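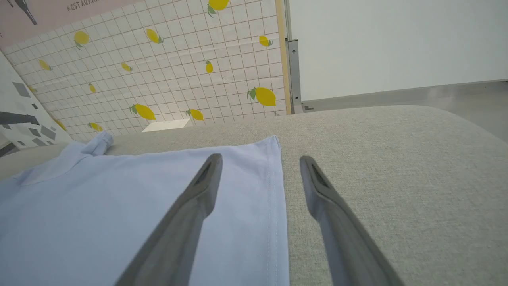

3.2. La ropa «a medio usar» y lo que la gente llama limpio

Cuando empecé a leer los diarios de lavado pensaba que esta iba a ser la parte fácil del trabajo. Una prenda está limpia o está sucia, se lava o se guarda, y con eso se rellena una tabla. Pues no. De las 1.079 anotaciones que reunimos en Clinurwood y Makokha, 438 hablan de ropa que ya se ha llevado puesta, que no se considera sucia y que tampoco vuelve al armario. Es muchísima ropa en tierra de nadie, y confieso que tardé bastante en tomármela en serio (Rehema Rotich me lo venía diciendo desde el primer borrador).

El problema empieza por el vocabulario. En los hogares de Makokha se habla de ropa «descansando»; en Clinurwood hay quien dice «la de mañana», aunque luego pasen días sin que nadie se la ponga. Apostolos Mitsotakis-Vlachou propuso al principio una única categoría, «reutilizable», y con ella codificamos las primeras entrevistas. La abandonamos en septiembre, cuando vimos que metía en el mismo saco el jersey que se ventila en la ventana y el pantalón que una persona se resiste a lavar para que no pierda la forma. Son costumbres muy distintas y, sobre todo, llevan a frecuencias de lavado muy distintas.

Al final nos quedamos con 4 estados: recién lavada, en espera, en duda y para lavar. El estado «en duda» es mi favorito, lo reconozco. Ahí cae todo lo que se huele antes de decidir, lo que se mira a contraluz, lo que se consulta con otra persona de la casa. El color pesa mucho en esas decisiones: las prendas azul claro, como la de la figura 2, aparecen en los diarios con comentarios sobre cuellos y puños que casi no encontramos para la ropa oscura. Una participante escribió que su camisa celeste «se chiva de todo» – y subrayó el «todo» dos veces.

También nos interesaba saber dónde espera la ropa. Awuor Khaemba, que hizo las visitas de Makokha, insistió en preguntar por el lugar antes que por la prenda, y fue un acierto enorme. La gente recuerda mucho mejor la silla, el gancho de la puerta o los pies de la cama que lo que había dejado encima.
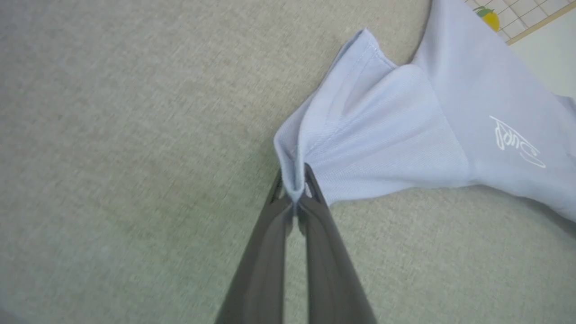
Y una vez que hablan del sitio, salen las reglas de la casa: lo de ir al trabajo no se mezcla con lo de estar cómodo, lo de los niños va aparte, lo que lleva más de una noche fuera acaba en la lavadora aunque esté perfectamente. Esa última regla me parece importante, porque ahí el lavado no responde a la suciedad; responde al desorden. Se lava para despejar.

Tengo que ser prudente con todo esto. Los diarios los rellenaba una sola persona por hogar, y en 2 casos supimos después que quien escribía no era quien ponía la lavadora. Hemos conservado esas anotaciones para estudiar el vocabulario, pero las dejamos fuera del cálculo de frecuencias del apartado 3.3. Rhea Manalastas volvió a codificar una parte del material sin ver mis etiquetas, y donde más discrepamos fue, cómo no, entre «en espera» y «en duda».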